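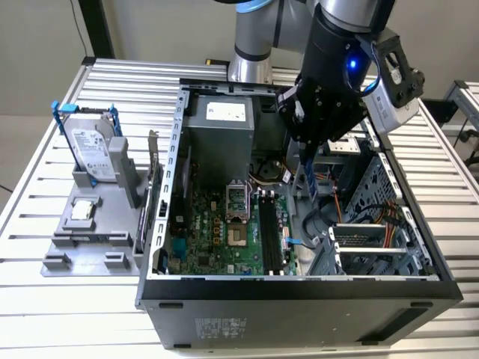 Torre preta aberta, deitada de lado, sem o painel lateral.

Lindsay Pomare
19 de março de 2024, terça-feira

1/ Fio sobre consumo em repouso de computadores de mesa. Interessa a quem deixa a máquina ligada o dia inteiro como servidor de arquivos e depois estranha a conta de luz.

2/ Distinção básica. Desligado (S5) a placa-mãe continua alimentada pela linha de 5 V standby. Suspenso (S3) a memória também. Ocioso (S0 sem carga) está tudo ligado: ventoinhas, discos, reguladores. São três medições diferentes e muita gente publica uma como se fosse outra.

3/ Meço sempre na tomada, com wattímetro que mostra potência ativa em W. Multiplicar tensão por corrente dá VA. Com carga baixa o fator de potência de uma fonte chaveada cai bastante e os dois números se afastam.

4/ Procedimento: sistema instalado, atualizações feitas, indexação terminada, monitor em outra tomada. Espero 11 minutos sem tocar no teclado e só então zero o contador de energia. Leio o acumulado em Wh e divido pelo tempo. Leitura instantânea oscila demais.

5/ Sobre a fonte. Uma unidade de 600 W não consome 600 W. Esse é o limite de saída. O que pesa em repouso é o rendimento na faixa baixa, e os selos mais comuns testam a 20%, 50% e 100% da carga. Um servidor doméstico passa quase a vida toda abaixo do primeiro ponto.

6/ Ou seja, duas fontes com o mesmo selo podem diferir em vários watts com o micro parado. Procurem a curva completa no relatório de ensaio, se o fabricante publicar. A da Vasier traz, em tabela, no fim do PDF. A da Trollimero traz só o gráfico, sem escala legível abaixo de 10%.

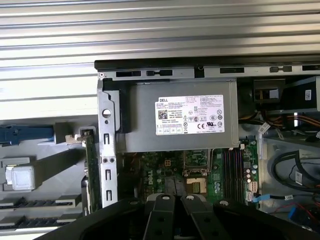 2 min de leitura

7/ A conta. Um watt contínuo são 8,76 kWh por ano. Minha máquina antiga fechou o ano em 678 kWh, o que dá 77,4 W de média. Para servir arquivos a duas pessoas é muito.

8/ Ordem em que mexi: estados C do processador habilitados na BIOS, placa de vídeo dedicada removida (o vídeo integrado basta), discos com desligamento programado, ventoinhas em curva PWM. Uma alteração por vez, medição entre uma e outra. Quem muda tudo junto não sabe o que funcionou.

9/ Estados C: conferir se o processador de fato entra neles. No Linux, powertop, aba "Idle stats". Se o pacote não passa de C2, algum dispositivo PCIe está segurando. Suspeitos habituais são controladoras SATA adicionais e placas de rede sem ASPM.

10/ Discos: cuidado com intervalo curto. Parar e girar o prato várias vezes por hora gasta mecânica e o pico de partida come parte da economia. Uso uma hora. Se há um serviço gravando log no mesmo volume, o disco nunca para, e convém mover o log para o SSD.

11/ Wake-on-LAN mantém a placa de rede viva em S5. O custo é pequeno, mas entra na medição. Anotem se estava ativo.

12/ Perguntaram pelo Rana, o script que uso para registrar as leituras. Grava CSV com hora, Wh acumulado e estado. Publico em abril, depois de trocar o separador decimal, que hoje quebra em planilha configurada em inglês.

13/ Correção ao post 4: se o wattímetro não acumula abaixo de 2 W, a medição em S5 não vale. Vejam o limite inferior no manual. O meu Nesthorpe mostra zero nessa faixa.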